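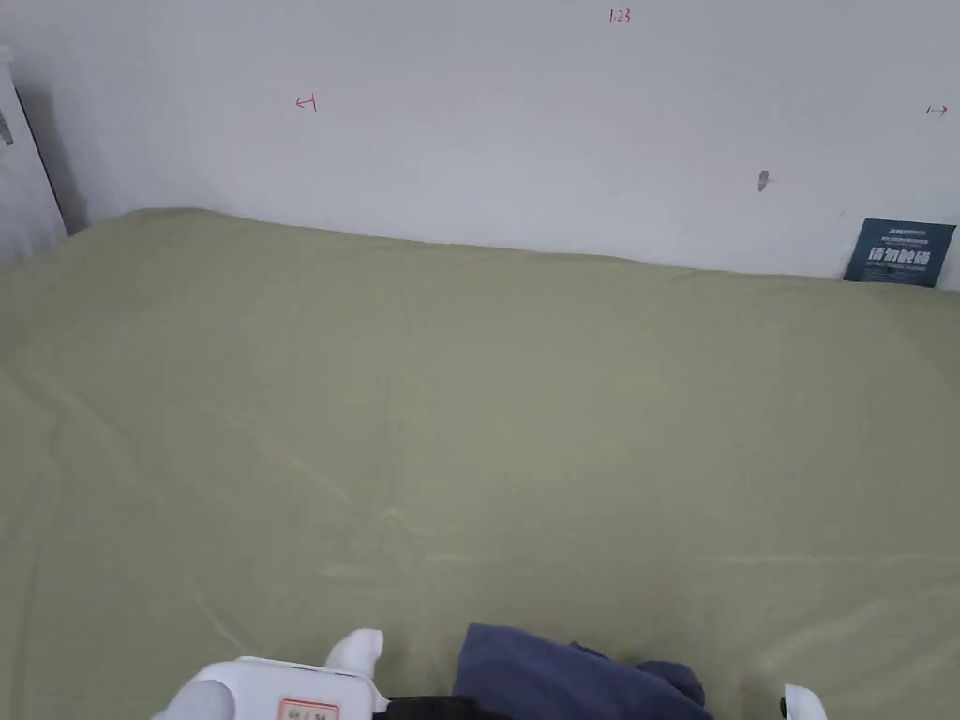 A bed against a white wall, with small marks in red ink above it.

Landlords in this country should stop charging tenants for marks on walls. I don't mean holes, or a door kicked in. I mean pen marks, scuffs, the gray patch where a head rested every night for two years, and the little pencil lines people make when they are working out where a shelf might go. A wall in a home gets touched. Charging for that is charging people for having lived there.

I moved out of a one-bedroom in Wemwood in October. The management company kept $132 of my deposit for "wall restoration, bedroom." There were a few ink marks near the bed, the biggest of them smaller than a thumbnail. I asked what the work was and was told that the whole room gets painted between tenants. I asked if it would have been painted had there been no marks. Yes, it would. So I paid a share of something they were going to do anyway.

The money is small next to the rent, and I think that is why it works. Few people will take a day off work to argue over $132. My building has a lot of units, and I doubt I was the only one who let it go. I got a letter, I was annoyed for an evening, and then I cashed the check for the rest.

The usual defense is that tenants get careless if nothing costs them anything. I have been a tenant in four places and I don't believe it. People who rent want a decent room to wake up in, same as people who own. What the charge does is make them nervous. They don't hang pictures. They push the bed out from the wall. They tell their kids off for things a homeowner would laugh at, or wipe down on a Saturday. I once lived for a whole year with bare walls in a place on the Pramorlow side of town and told myself I liked it that way. I didn't. I was afraid of the inspection.

Paint wears out. Every landlord knows this and plans for it, the same way they plan for a water heater. If the lease says normal wear is covered, then the lease should say what normal wear is, in plain words, with the wall marks listed – and the list should come before the signature, when a person can still walk away. A photo of each room on the first day and the last day would settle most of the rest.

I would go one step further and set a time limit. After two years in a unit, no charge for paint at all, whatever color the marks are. By then the coat is old and the tenant has paid for it many times over in rent.

My new place has a long scratch by the bedroom door that was there when I came. I wrote it on the form, took a picture, and had the office sign both copies. I shouldn't need to keep a file on a scratch, but I have one.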